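Machine Assistance in Routine Work: Where the Institute Stands

From the Office of Applied Programs, Mandstead Institute

Members continue to write to this office asking whether machines are ready to take on everyday chores at home and on the shop floor. The question came up again at the January forum, where 56 members attended the session on sewing, mending and light assembly. The program group agreed to report back in this newsletter.

The short answer is that readiness depends on the material. Machines handle rigid parts well when those parts arrive in the same position each time. Cloth, cord, thread and soft packaging remain difficult. A towel has no fixed shape, and a length of thread changes its path whenever it is touched. Folding laundry, tying a bag and sewing on a button all belong to this second group.
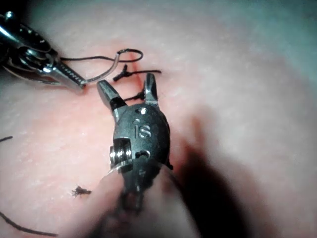
Stitching receives particular attention in this year's program. It is a small task with a clear result, and it calls for several skills that household mending also requires. The work is done on practice pads with surgical-style instruments, a setting in which tools of the right size already exist. One gripper may hold the curved needle while a second stands with its jaws open over the cut, and the black thread between them must be kept in a manageable loop. A person sewing a hem does much the same with two hands and gives it little thought. For a machine, each transfer of the needle is a separate problem of position, grip and timing.

Dace Rozīte, who directs the program, advises members to read claims of full automation with care. "A finished stitch tells us very little by itself," she said. "We need to know whether a person guided the tools, how many attempts were made, and what happened when the thread caught." The program will accordingly keep results from guided work apart from results obtained without an operator.
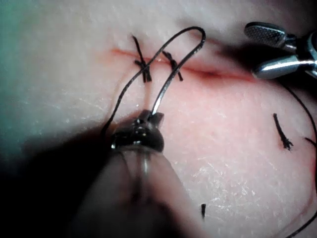

The same distinction applies to the shop floor. Senga Cruickshank reviewed practice at the Rurnham upholstery works, where machines cut and move panels while staff carry out the seams and all final tying. Her report recommends no change to that division of work at present. It does support a limited trial of machine threading at one bench, with an operator in attendance throughout.

For the home, the outlook is more modest. Floor cleaning is well established, and simple sorting may follow. Mending, bed making and the folding of mixed laundry are unlikely to be dependable without supervision in the near term – a view shared by most of those who spoke at the forum.

Members who wish to comment on the draft guidance may request a copy from Aba Owusu at the Akpalu Street office. Written comments should be received by August 20, 2022.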